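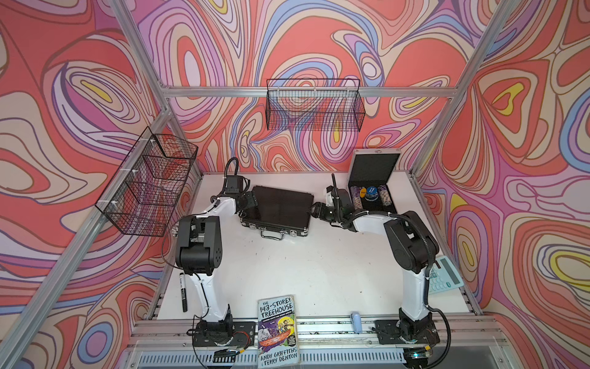
Wastewater dashboard reads 239 but clinic numbers are flat. Which one do I use?

Posted by Danica Kos in Public Health Data

I put together the respiratory illness summary for a residential care facility in Vevthorpe. We set masking for visitors partly on the county wastewater page. For influenza A the page currently shows 239, labeled "percent of baseline." The previous reading was well under 150. Over the same period the percentage of clinic visits for flu-like illness has not moved, and we have no cases in the building.

The notes say the plant is sampled twice a week and that results are normalized, but not to what. The lab changed to Plodari in November. I don't know if the baseline was recalculated after that.

Is 239 a count, a concentration, or a ratio? And should I act on it before the clinic data agrees?

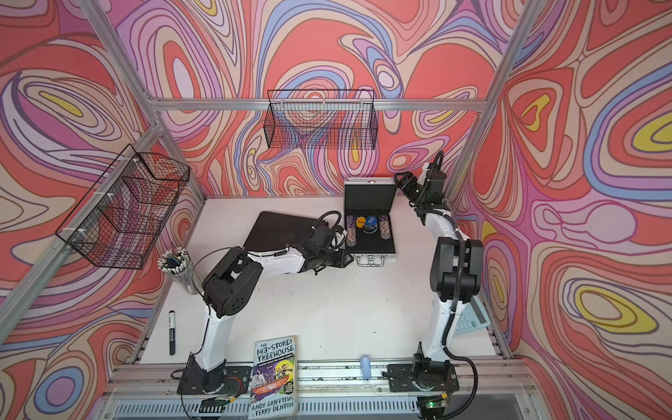
Edin Leka

It is a ratio. Percent of baseline means the current value divided by a reference value, times 100. So 239 is 2.39 times the reference. It does not tell you how many people are sick and you can't convert it to cases without shedding data that you won't have.

What matters is which value goes on top. If it is the latest single sample, one high result can do this. Composite samples from the same plant on the same day can differ by a factor of two, and flu A concentrations are often close to the detection limit, where the scatter is worse. If it is a rolling average, a reading of 239 means more. Download the CSV and look at the individual samples. Plot them on a log scale.

Normalization is usually to flow, to population served, or to pepper mild mottle virus (PMMoV), a plant virus that passes through people in food and serves as a stand-in for fecal content. Heavy rain dilutes the sample. Flow normalization corrects for much of that if the flow meter is right. Check for a flow column.

Also, the usual flu A assay doesn't separate human from animal sources. If there is a dairy processor or a poultry operation on the sewer line, ask the county.

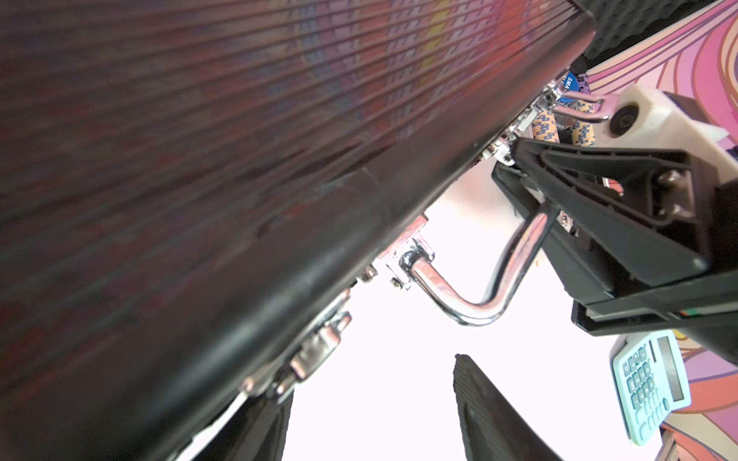
Page last changed: March 2, 2025

Kalliopi Pavlović

just go with the clinic numbers, wastewater is always jumping around. ours went up like that last year and nothing came of it
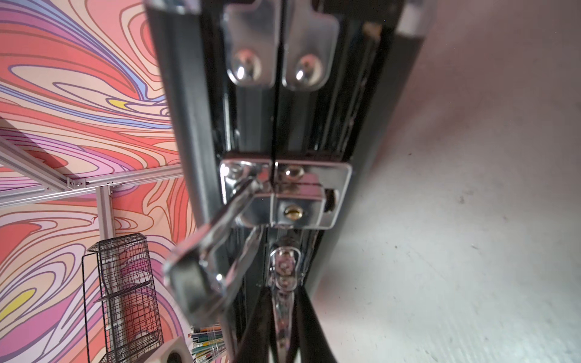 Eirini Ververidis

I would not drop the wastewater series on the strength of one mismatch. Clinic visit percentages lag, they depend on who seeks care, and the county figure may come from clinics outside your sewershed. Compare the maps first.

The lab change is the bigger problem. Different concentration and extraction methods recover different fractions of the virus. Unless Plodari ran split samples with the old lab for an overlap period, values before and after November are two separate series. If the baseline still uses the old lab's data, 239 could be mostly a method effect. Email the program and ask these:

Baseline period, start and end dates
Whether the overlap samples were used to adjust older values
How non-detects are handled (zero, half the limit, or dropped)
What the result is normalized to

For the masking decision, write the rule down before the next reading posts. Ours requires two consecutive samples above the threshold, or one sample plus any confirmed case among residents or staff. A confirmed case in the building overrides the dashboard in either direction, and your state's guidance for care facilities overrides both.

Danica Kos

Thank you. The CSV has a flow column and it is blank for the last sample. I have sent the four items to the county and will post what they say about the baseline.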